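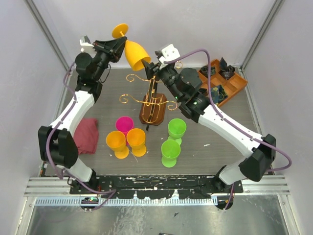
Figure 2. Two robot arms at a grey tabletop, with an orange plastic goblet held in the left gripper.

4.2 Insider access and the handling of informants

Court filings from the Zorness case allow a closer look at how an armed group places informants inside a regular army. Following Ristić and Babić, we separate recruitment before enlistment from recruitment of serving personnel. The second type dominates in our material. Of the 40 case files coded, most concern supply clerks, drivers and signals staff, whose posts gave them routine knowledge of troop movements but little formal clearance.

Contact was usually made through relatives living in territory held by the group. Payments were small and irregular. In the Brumero garrison, two handlers ran separate chains of informants and did not share reporting, which limited the damage when one chain was exposed in October. The Vukčević chain, by contrast, passed all messages through a single shopkeeper and collapsed within days of his arrest.

Televised confessions were excluded from the coding. They are edited by the detaining authority, and their claims could be checked against court records in only 2 instances. We also excluded arrests made under the Zaleo emergency order, for which no charge sheets were released. Both decisions lower the number of senior officers in the sample, and the rank distribution reported in Section 5 should be read with that in mind.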